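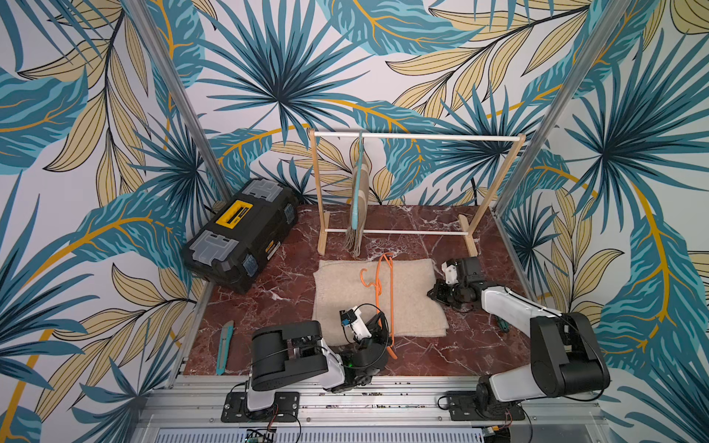 Unit 6: Faults in Two-Arm Garment Handling

Students should read this handout before the laboratory session on the Hostik cell. It concerns a fault logged in July during the hanger task, in which the left arm grips a plastic hanger and the right arm assists with the cloth.

Summary of the fault
During run 63, the left gripper closed on the hanger while it lay on the folded blanket. The Stura controller reported a secure grip. On the lift, the hook caught in the knit and the blanket rose with it. The right arm continued its planned path and met the raised fabric. The Atik monitor stopped both arms after 2 seconds.

Findings
The grip check measured finger opening only. It had no means of detecting added load. The limit on wrist force had been set for a bare hanger on a hard floor and was not reviewed when the blanket was introduced.

The log also recorded a utility knife and a toolbox on the cell floor. Neither was touched. Under the Cowie laboratory rules, a blade inside the reach of an arm is a reportable hazard, and it was entered separately.

Required reading: Section 5 of the cell manual, on protective stops and restart.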